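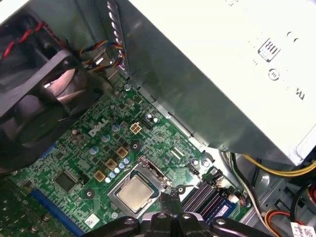 Tadside Marine Station, workshop notebook
Thursday, November
Posted by Gyu-bin Baek
2 comments | 5 shares

Skiff engine again. Cornel took her out at 6:40 to pull the settlement tiles on the Tratstead side and got as far as the second channel marker before the alarm went. He shut down, drifted, read the manual (the wet one, pages 30 to 50 now a single page) and came home on the kicker at the pace of a pensioner with groceries. Back on the dock 9:15. No tiles.

Pulled the cowl. Telltale was a dribble. Poked the outlet with fishing line, got a plug of salt and something that used to be a sea squirt. Better stream afterward, still not what I'd call confident. Impeller next. Two vanes gone and a third thinking about it. Went looking for the missing bits in the housing and found one. The other is somewhere up the cooling passage, living its own life. Will have to take the thermostat cover off and go in after it. Thermostat bolts are the original bolts. I have put penetrating oil on them and will do so again after lunch, and probably at Christmas.

Hours on the engine: 229. Hours at last impeller change, according to the log: 105. Hours at last impeller change, according to Cornel: "recently."

Spare impeller: the box in the parts cabinet says impeller. Inside the box is a different box, which says impeller, and inside that is a fuel filter. Whoever did this, please come and see me. Ordered two from the chandler in Tridau. They come over on the Saturday boat if the boat comes.

So, tiles. There are 33 still down at Tratstead and they were meant to come up this week. Văduva wants them all scraped and in ethanol before the visiting students arrive, and has asked me twice whether an engine "really needs" cooling water. Options as I see them:

- Borrow the dive shop's boat. They will say yes and then mention it for a year.
- Paddle. It is almost 5 miles round trip, with the tide only helping in the direction you don't care about.
- Wait for Saturday.

I favor waiting. Cornel favors paddling, on the understanding that I would be the one in the front.

Other jobs while the skiff is on the trailer:

Port side trailer bunk is soft, screwdriver goes in up to the handle. Cut a new one from the dock lumber, not carpeted yet. Bilge pump float switch sticks if you look at it from the left. Cleaned it, still sticks. Bow line is chafed where it goes over the chock, so I end-for-ended it and now it's chafed at the cleat, where I can keep an eye on it.

4:30 pm. Second round of oil on the thermostat bolts. One moved! Top left. Stopped there while I was ahead.

Cornel, if you read this before I see you: the 10 mm socket is not in the drawer. It was in the drawer this morning. You were in the drawer this morning.

Last updated Thursday, 5:05 pm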